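Section 6: Hanging a Framed Drawing with the Sumby Rail

You'll love how quickly this goes once the rail is up!

1. Hold the rail level, 90 cm above the back of the sofa or chest, and mark both end holes.
2. Screw it in finger-tight, check the level again, then tighten.
3. Slide two Taneo hooks onto the rail.

Caution: The rail carries up to 6 kg. Glazed frames can be heavier than they look, so weigh yours first.

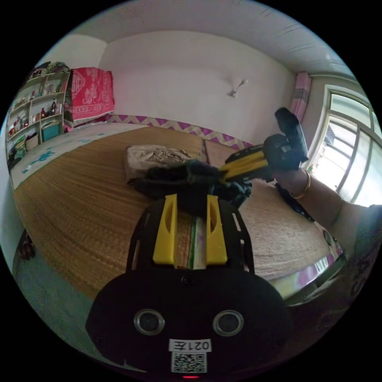
4. Clip the cords to the frame and lower it onto the hooks. Old chalk and ink sheets fade in strong daylight, so pick a shaded wall (a bedroom is lovely for this). If you label your frames, a small white label with black characters and a square QR code sticker beneath it are plenty, and both go on the backing board, never on the sheet itself.

Note: For frames wider than 134 cm, add a third hook, part 903.

5. Step back and enjoy it!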